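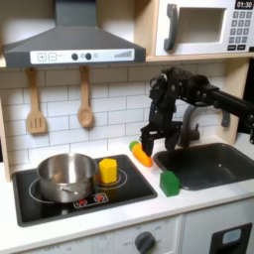
おままごとキッチンの天板まわり。コンロに鍋、シンクの手前に緑のブロック。

おままごとキッチンに積み木が混ざってしまいます。どう片づけていますか

投稿者：ゆずみそ

子どもが使っているおままごとキッチンの片づけについて教えてください。

白い天板の左側に黒いコンロ、右側にグレーのシンクがついているタイプです。コンロの上にレンジフードがあり、フックに木のフライ返しと木のスプーンを下げています。天板の幅は85センチで、見た目は気に入っているのですが、上に物を置くとすぐにいっぱいになります。

困っているのは、食材のおもちゃと積み木が混ざることです。写真では、にんじんがコンロとシンクの間にあり、コンロの右の丸には黄色い六角形のブロック、シンクの縁には家のような形の緑のブロックがのっています。子どもは積み木も料理の材料として使うので、遊んでいる最中はそれでかまいません。ただ、片づけのときに「これはどっち？」となり、結局すべて同じ箱に入れてしまいます。次の日は箱をひっくり返すところから始まります。

知りたいのは次のことです。

・積み木と食材は箱を分けたほうがいいのか
・鍋は出したままでいいのか
・2歳の子でも自分で戻せる方法があるか

置き場所はリビングの隅で、キッチンの横に幅77センチの低い棚があります。棚は上の段が絵本、下の段が空いています。新しい家具は買わずに済ませたいです。

投稿者：Liliana Vitale

うちも同じような配置で使っています。日本に来る前はメッシーナ（Messina）に住んでいて、そのころから上の子のおままごと道具を片づけてきたので、うちのやり方を書きます。

箱は分けたほうがいいと思います。ただし、分類は二つまでにしてください。以前、野菜、果物、パン、食器、積み木と細かく分けたことがありますが、続いたのは三日ほどでした。今は「料理のもの」と「積み木」だけです。

迷う物があるときは、形で決めずに、もともとどのセットに入っていたかで決めます。黄色い六角形も緑の家の形も、積み木のセットの物なら積み木の箱です。スープの具に使った日でも同じです。大人が毎回同じ箱に入れていると、子どもも覚えます。

下の段が空いているなら、そこに箱を並べて置くのがいいです。条件は三つあります。

ふたがないこと。
子どもが座ったまま中をのぞける高さであること。
いっぱいにしても子どもが引き出せる重さであること。

うちの箱はKustumの布の箱で、内側の幅は36センチです。77センチの棚なら、側板の厚みにもよりますが、同じくらいの箱が二つ入るかもしれません。買う前に棚の内側を測ってください。外側の寸法で買って、うちは一度失敗しました。

鍋は出したままで問題ありません。コンロの左側を鍋の場所と決めて、片づけの最後に必ずそこへ戻します。鍋が戻ったら終わり、という合図になります。ステンレスの鍋は指の跡がつきますが、乾いた布でふけば取れます。

木のフライ返しとスプーンは、フックに掛けたままにしています。2歳だと掛けるのは難しいかもしれません。うちでは鍋の中に入れてもらい、あとで大人が掛けていました。自分で掛けられるようになったのは3歳を過ぎてからです。

片づける順番は、天板の上、シンクの中、床です。床から始めると、天板の物がまた床に落ちてきます。シンクは細かい物がたまりやすいので、最後に一度のぞいてください。うちでは見つからなかったパズルのピースがそこから出てきました。

もう一つ、出す量を減らす方法もあります。食材が多いなら、出しておくのは11個までにして、残りは押し入れにしまいます。月に一度入れ替えると、しまってあった物でまたよく遊びます。11という数に特別な意味はなく、うちの箱にすき間なく入った数です。

投稿者：pan_to_jam

箱に写真を貼るといいですよ。字が読めなくてもわかります。うちは積み木の箱に積み木の写真、食べ物の箱ににんじんとトマトの写真を貼っています。

テープで直接貼るとはがされるので、透明のカードケースに入れてひもで結びました。

投稿者：北側の部屋

分けなくてもいいのでは。うちはRuklowの大きいかご一つに全部入れています。3分で終わります。

毎朝ひっくり返すのが困るなら、浅いかごにすると底の物まで見えるので、ひっくり返さなくなります。深い箱だとどうしてもやります。コンロの上に積み木がのっているくらいなら、うちではそのまま寝ます。

投稿者：ゆずみそ

みなさん、ありがとうございます。

棚の内側を測ったところ、箱を二つ並べられそうでした。まず家にあったZostorovの紙箱のふたを外して、「料理のもの」と「積み木」で試しています。写真も貼りました。

鍋を最後に戻すのは気に入ったようで、ほかの物が床に残っていても鍋だけ先に戻してしまいます。順番はもう少し練習します。

浅いかごも気になっているので、紙箱がつぶれたらそちらにするかもしれません。にんじんは葉の部分が引っかかって、小さい箱だとほかの物まで一緒に出てきます。同じ形の物をお持ちの方は、箱の大きさに余裕をもたせたほうがいいです。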